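Teaching the Hand to Fold

A laboratory program at Kallwood is using paper airplanes to study how people pass a manual skill to a machine

Most adults can fold a paper airplane without thinking about it. They line up two edges, run a thumbnail along the crease and turn the sheet over. Asked to explain the steps in words, the same adults often stop partway through and reach for a piece of paper.

That difficulty is the starting point for the Bolard program at the Kallwood Institute, which has spent its second year recording people as they guide a pair of robot arms through small household and office tasks. The operators do not write instructions for the robot. They move a set of hand controls, the arms follow, and the motion is stored together with the view from the cameras at the wrists. A learning system is later trained on these records, known as demonstrations.

Paper was added to the task list in February. Until then the program had worked mainly with rigid items, such as cups, blocks and lids, which keep their shape when they are picked up. A sheet of paper does not. It bends under its own weight, slides when it is pushed and keeps the mark of every fold, including the ones made by mistake.

"With a block, the operator needs to know where it is," said Tala Akl, who leads the demonstration group. "With paper, the operator also needs to know what it is about to do. We wanted a task in which that second kind of knowledge could not be avoided."

The airplane chosen for the work is the classic dart, with a pointed nose, two broad wings and a folded keel along the middle. Operators practice both on flat sheets and on finished airplanes, which must be approached, gripped and moved with care for the creases. The nose is the usual place to begin. It is narrow, and several layers of paper meet near it, so the fingers must be lined up closely before they come together.
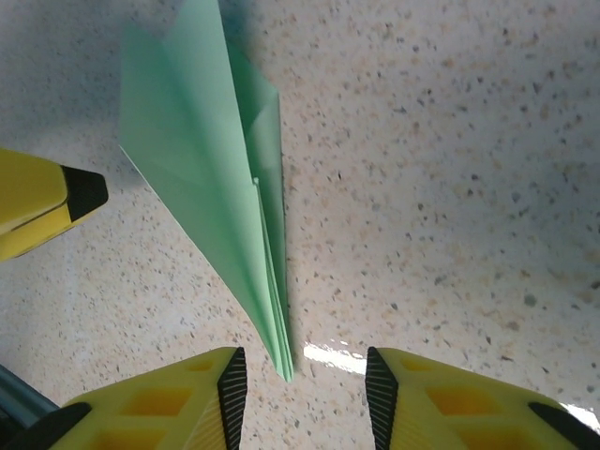
Two Hands, One Operator

The use of two arms increases what the robot can do and also what the operator must attend to. One gripper may hold while the other pulls, or both may move together to keep the paper from buckling. The controls give no sense of touch. An operator who pulls too hard learns of it by eye, when the paper tightens or slips.

New operators at Kallwood complete 13 hours of supervised practice before their recordings are accepted. The early hours are spent on opening and closing the grippers at a steady pace. Ignacio Ledesma, who trains the operators, described the most common fault as haste in the last inch of travel.

"People reach quickly and correct at the end, as they would with their own hands," he said. "The robot will copy the reach and the correction alike. We ask them to slow down early, so that the recording shows one clear approach."

The group has also learned to keep recordings that are less than perfect. Under the original rules, any demonstration with a missed grip was discarded. Those rules were revised after a review found that systems trained only on smooth examples had no means of recovering when a grip failed. An operator who misses the paper is now asked to back away, line up again and continue, and the full sequence is saved.

By the end of spring the collection held 1,864 paper demonstrations, recorded by seven operators. Each is checked by a second person and given a short written label, such as "approach nose" or "hold at both ends." The last of these is considered among the harder movements to teach. The two grippers must agree on a distance, and a small error on either side will wrinkle the paper or pull it free. 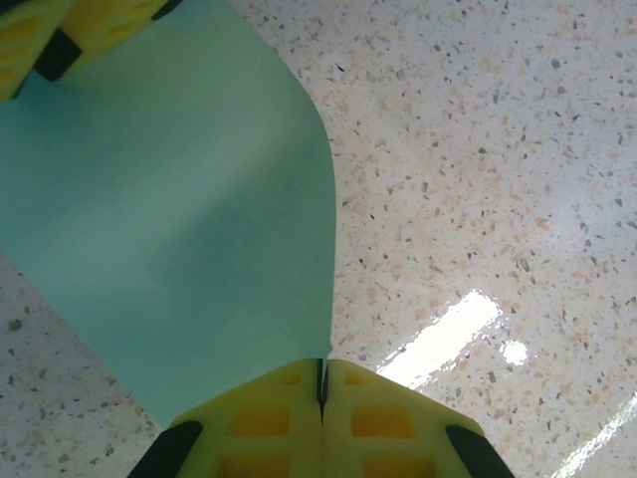
What Carries Over

The institute does not expect a market for machines that fold airplanes. Its interest lies in related work that is still done largely by hand. The Melitz bindery, a partner in the program, has supplied samples of cover stock and asked whether the same method could be used for placing loose sheets. A second partner, the packaging firm Dvořáček, is interested in tissue liners, which tear more easily than anything the group has tried so far.

Results to date are mixed. The trained system is dependable when the paper starts near the center of the work surface and lies at a familiar angle. It is much less so when the sheet is turned or has been creased before. Akl attributes part of the gap to the operators' own habits, as most of them prefer to set the paper down in the same way each time. The next round of recording will assign starting positions at random.

Ledesma has asked for a further change. Operators will work in pairs for part of each session, with one at the controls and the other speaking aloud about what the paper is doing. The comments will be stored with the motion and compared with the written labels when recording resumes.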